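Nirell Sorting Cell: Demo Days at the Vandar Workshop

The Nirell is a tabletop sorting cell built around a single arm and a fingered gripper, and the best way to get to know it is to come and watch it work! We run open demos at the Vandar workshop every Thursday through October, starting at 4 p.m. You can stand right up at the line, ask whatever you like, and stay until we turn the lights off.

Most visitors head straight for the wrapper table. Soft, crinkly packaging is hard for a gripper (it folds, it slides, it never lies the same way twice), and that makes it so much fun to watch. The arm picks from a small pile on the table and carries each piece over to one of the bins along the back. We mix the pile up between runs, and you're welcome to do the mixing.
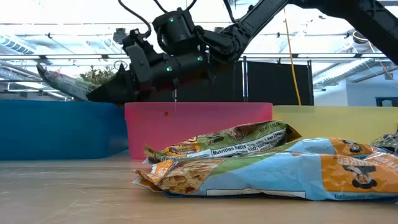

Snack bag in the gripper, over the blue bin.

The fingers taper to a wedge, so they can get hold of a bag that's lying half under another one. Watch the overlaps in the pile. They're the picks we've spent the most time on, and we still get a little thrill when a messy one goes well. Misses happen too, and we leave them in the demo.

What you get with the standard cell:

Arm, wrist and gripper, assembled and tested
Controller and cable set
Three plastic bins (you can use your own)
Mathebula sorting software, with 16 saved bin layouts
Setup guide and one day of training at your site

Weight, without table: 11 kg for the arm and wrist
Test picks logged on the current gripper: 2,621
Table: not included, any flat and steady surface will do

Bring your own packaging if you can. Chip bags, pouches, bar wrappers, anything clean and empty is fine, and we love seeing things we haven't tried. Larger groups should book ahead through Tristovska, our partner for school and company visits. Everyone else can just walk in. Parking is behind the building, and the demo floor is step-free from the side door.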